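Dranis Countertop Water Filter, Six Months In

I bought the Dranis in April to replace a pitcher that was always empty when I wanted it. It cost $132, and a spare cartridge was in the box. I rent, so anything that needed a hole in the counter was out.

Setup took me 30 minutes, mostly because my faucet is an odd size and the first adapter leaked. The second one fit. You run the tap for a while before drinking any, and the water comes out gray at first from the carbon. The leaflet covers this on its last page. I would have put it on the first.

The taste is good. Our tap water has a strong chlorine smell in the morning, and with the filter on I don't notice it. Tea looks clearer and the kettle still scales up the same as before. The box does say it won't soften water, so I can't mark it down for that.

Flow is slow. Filling a big pasta pot is a chore, and I've gone back to plain tap water for that. The diverter lever is stiff and sits right where you reach for the hot handle.

Each cartridge is rated for 400 gallons. There is no indicator light, so I wrote the date on a strip of tape and stuck it to the back. My neighbor Liette Ouellet has the Himine, which does have a light, but hers is taller and won't go under my cabinets.

I didn't run lab tests on the water, so take the taste notes as one person's opinion - mine.

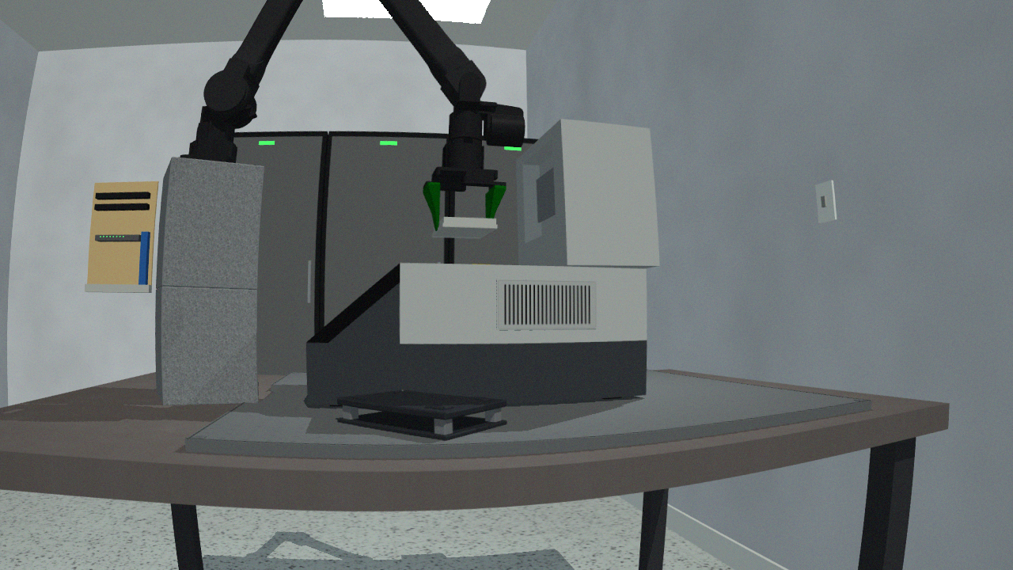 Lab bench, large instrument in white and dark gray.
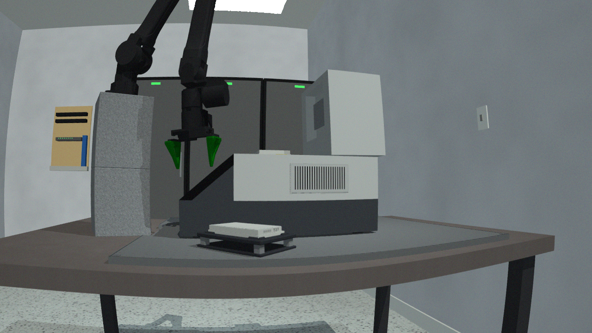 Can I run hot water through it?
Keep it to cold water only. Hot water can damage the cartridge, so turn the lever back to the unfiltered side before you wash dishes.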